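Visit report: the Nadar two-arm unit at Pravascombe

Posted 2020-08-02

The visit was arranged through Meenakshi Bhat at Illham, who looks after the Nadar units placed outside the workshop. I had asked to see one during its ordinary service rather than at a demonstration. The unit at Pravascombe is set up in a living room and works at folding tables, handling tableware. Present were Meenakshi Bhat, Senthil Menon, who does the mechanical work, and Pavithra Sastry, who runs the sessions. Geetha Kotian joined for the calibration part. What follows covers the machine, its set-up, and the service done while I was there. I did not look at the software beyond what was needed to follow the checks.

Set-up in the room

The tables are light, square and easily moved. They have folding legs, which is convenient in a furnished room and a nuisance for anyone who wants a fixed working height. The routine begins with the legs. Each is opened fully, then the top is pushed at every corner by hand. A table that rocks gets moved to a different patch of floor. Senthil Menon does not use packing under the feet, as it works loose on tile and then has to be looked for.

The base of the robot is brought up afterwards and locked. Standing distance is set with a wooden batten cut to length at Uvport and kept with the unit. One end goes against the front of the base, the other against the table edge. It is a crude gauge but it gives the same answer whoever holds it, and the previous method, a tape measure, did not. Height is then checked by lowering each gripper, closed, until a paper strip underneath just drags. The two readings are written down. They need not be equal, but they should be close to the readings from the last session. If they have drifted apart, the table is suspected first and the arm second.

Lighting is left as the room gives it. The table tops have a glossy printed marble finish, and I asked whether a cloth or mat had been tried. It had, and was given up after a few days when the edge of the mat kept riding up under the fingers. Reflections are dealt with by shifting the table a little and looking at the camera feeds again.

The arms

Each arm is made up of metal joint segments with a black ring between them and a white module at the wrist. The gripper fingers are black. The cable to the wrist runs outside the arm, in a loop, and most of the day's work concerned that cable in one way or another.

External cabling has obvious advantages for repair. A damaged run can be replaced without opening a joint, and Senthil Menon did one on the bench before we left for the house in less time than it took me to find a chair. The drawback is that the loop has to be the right size. If it is too short, it pulls on the connector when the wrist turns to the end of its travel. If it is too long, it can sweep the table, and a light cup will go over. The length was originally set by eye. It is now set by driving the wrist to both ends of its travel with the arm at full reach, fixing the cable where it has a little slack at the worst position, and marking the sheath with paint at the clip. On later visits only the paint mark is checked. If the mark has moved, the clip is slipping and is replaced.

The check objects

The acceptance check after any work on the arms uses household pieces. Pavithra Sastry keeps a set apart for the purpose and does not swap items between sets. For the check I watched, they were laid along the edge of the table nearest the robot, and the left arm took the cup first.
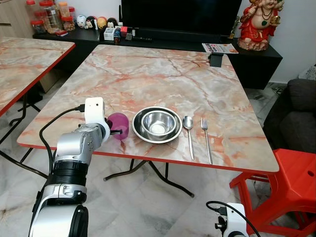
Left gripper at the cup during the tableware check. The nested steel bowls, spoon and fork are to the right of it.

The cup is the most useful piece. It is plastic, and it shows too much closing force at once by going out of round. It also shows a poor approach, since a finger that arrives early pushes the cup along before the other side touches. The operator looks for movement of the base of the cup before closure is complete. A small shift is accepted. A tilt is not, and means that the finger alignment has to be done again.

The bowls are stacked for the check and test something different. They are polished steel and reflect whatever is above them, so they tend to upset any estimate of where the rim is. Geetha Kotian uses them to judge the wrist camera after cleaning. Her method is to bring the gripper over the rim, stop, and compare the view with a stored one from the last good session. She regards a disagreement there as more telling than anything on the calibration board, which is matt and flat and easy to see.

The spoon and fork are for low work. Flat cutlery requires the fingertips to come almost to the table surface, and an arm set slightly too high closes on nothing. An arm set too low presses into the table top. The controller stops it before any damage is done, but the fingertips take the wear. The rubber on the tips is inspected under a hand lens and changed in pairs. Changing a single tip was tried and gave an uneven grip on handles.

Service log

The log is a bound book with numbered pages, which I was glad to see. Entries are short. The unit had done more than 300 hours in rooms of this kind since its last strip-down, and the grasp counter on the left gripper stood at 1942 when we arrived. The right gripper stood at 538. The difference had been queried before. Pavithra Sastry explained that the right gripper housing was replaced and its counter started again from nothing, so the two figures should not be compared. A note to that effect had been added in the margin, but on a later page than the replacement itself. I suggested that it be copied to the right page.

Four entries in the book concerned the same fault, an intermittent loss of the left wrist camera. Each had been closed by reseating the connector. Tamara Buzatu, at the Uvport workshop, had asked for the next occurrence to be left alone until the cable could be measured. As it had come back shortly before my visit, this was the main job of the day.

Tracing the camera fault

The arm was powered and held still, and the cable was flexed by hand at intervals from the connector downwards, with Geetha Kotian watching the feed. Nothing happened along the upper length. The picture dropped when the cable was pressed against the outside of the arm a short way below the wrist, at the point where a clip had been added during an earlier repair. With the clip opened, the fault could not be produced by hand.

The clip was of the narrow type and had been closed too hard. It had left a visible groove in the sheath. Senthil Menon removed it, fitted a wider one slightly further down, and reset the loop by the method described above. The cable itself was left in place for the afternoon so that the cause could be separated from the cure, and is to be changed at the next service whatever it does in the meantime. I would have changed it on the spot, but the reasoning is sound.

With the new clip on, the wrist was run through its travel at low speed, then at working speed, with the cup on the table. 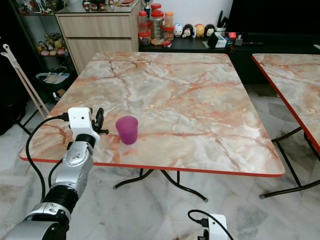

The approach speed near the table is limited in this configuration. The limit was put in after a finger caught the rim of a table, and it applies to any move close to the edge. It makes the unit slow to watch. Sessions are planned around it, and Pavithra Sastry had no wish to have it raised. The same limit applies to both arms even if only one is moving, which seems cautious to me, though the second arm is often parked close enough to the edge to justify it.

Finger alignment was checked next. The fingers are closed on a steel pin, and a feeler gauge is tried on either side. Both sides should accept the same leaf. The left gripper needed a small adjustment and the right needed none. The screws are small and the lower one is awkward to reach with the gripper mounted. A driver with a shortened handle is kept for it, wrapped in red tape so that it goes back in the right roll.

Cleaning

Lenses are wiped with a dry cloth before each session and with fluid only at a service. Fluid used more often had crept behind the ring on an earlier camera. Fingers are wiped with a damp cloth, left to dry, and closed on a clean sheet of paper; any mark on the paper means another wipe. The black rings on the arm are brushed only. Household dust collects there faster than it does in the workshop, and Tamara Buzatu has asked for a note of how much is found at each service, graded light, medium or heavy. The entry for my visit was medium.

Points raised

The clip type is not given on the drawing. Either width can be fitted and both are carried in the same box. I asked that the narrow ones be withdrawn from the kit, and Meenakshi Bhat agreed to do so for all the Nadar units.

The batten has no identification on it. If it is lost, its replacement will be cut from memory. The length should be stamped on it and written in the front of the log.

Repeated reseating of a connector should not close an entry. The log now has a column for recurring faults, ruled in by hand by Geetha Kotian before we packed up.

The full strip-down is planned for December at Uvport. The left wrist cable will be sent to Tamara Buzatu with the groove marked, and I have asked for a copy of her measurements.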